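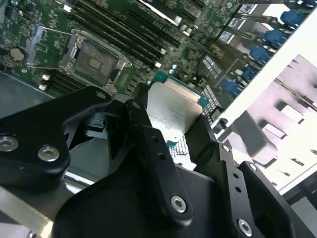 How hard do you have to press to get a processor into its socket?
You don't press at all. The chip is lowered flat on to the pins and let go, and the only force involved comes afterwards, from the metal plate and lever that clamp it down.

It is an answer that disappoints people. We are raised on plugs that need a shove and jar lids that need a tea towel, and the idea that the most expensive square inch in the building should be put down like a sleeping hamster feels wrong to the hands. The hands want to help. Most of the trade in second-hand server boards exists thanks to hands that wanted to help.

I came to this subject through a cheap rack server, bought from a clearance outfit in Jikunside that deals in whatever offices throw out. The listing said "tested", a word that covers a lot of ground. It arrived in December in a box meant for a microwave, with one working processor and a second socket that had been, in the seller's phrase, "lightly used". Under a magnifier, a corner of it looked like a wheat field after a dog had been through.

The pins in a socket of this sort are not really pins. They are tiny springs, bent over at an angle, all leaning the same way like commuters on a braking train. A server socket may have more than 2000 of them. The processor has no legs of its own, only flat gold pads on its underside, and each pad must come down on its own spring and nobody else's. Drop the chip from the height of a biscuit and you have made a small, permanent change to the landscape. Drag a sleeve across it and you have made a larger one.

Older readers will remember when it was the other way round and the legs were on the chip. If you bent one, you could coax it straight with a credit card and a held breath. Moving the springs to the board was sold as progress, and for the people who make the processors it certainly was. The delicate half now belongs to somebody else.

The repair shop I took mine to, Doherty, does its board work at the back of a former shoe shop, and still has the sloping stools. They quoted me 40 pounds to look and a good deal more to touch. While I waited I read the laminated sheet on the wall, which sets out the procedure for fitting a processor in the tone of a swimming pool notice. Power off, and lead out of the wall. Wrist strap on. Lever out and up, load plate back. Hold the chip by its edges. Find the marked corner and match it to the marked corner of the socket. Lower it straight down. Do not slide it. Do not wiggle it. Someone had underlined "wiggle" in biro, twice.

Then comes the part that frightens everyone, the lever. After all that tenderness you are asked to lean on a steel bar until it creaks. It feels exactly like breaking something. The creak is the springs being squashed as intended, all of them together, and it is the only moment in the whole business when firmness is called for. Plenty of people stop halfway, lose their nerve, lift everything off and look underneath, and that second look does more harm than the first fitting would have done.

After that it's paste, and paste is a religion. There are those who draw a line, those who draw a cross and those who spread it like marmalade with an old library card. Uvirar, whose tubes fill half a shelf at Doherty, prints a picture of a single pea on the packet, which I found restful. The heatsink goes on top, screwed down a bit at a time, corner to opposite corner, as you would a car wheel.

My socket came back after lunch with its wheat standing up again. I bought a matching processor from a dealer called Ratar, in a plastic clamshell so hard to open that I nearly undid the morning's work with the scissors. It went in that evening on the kitchen table, with the cat shut in the hall and my cuffs rolled to the elbow. I lowered it, let go, and sat for a while with my hands in my lap. Then I leaned on the lever with my eyes closed, and it creaked.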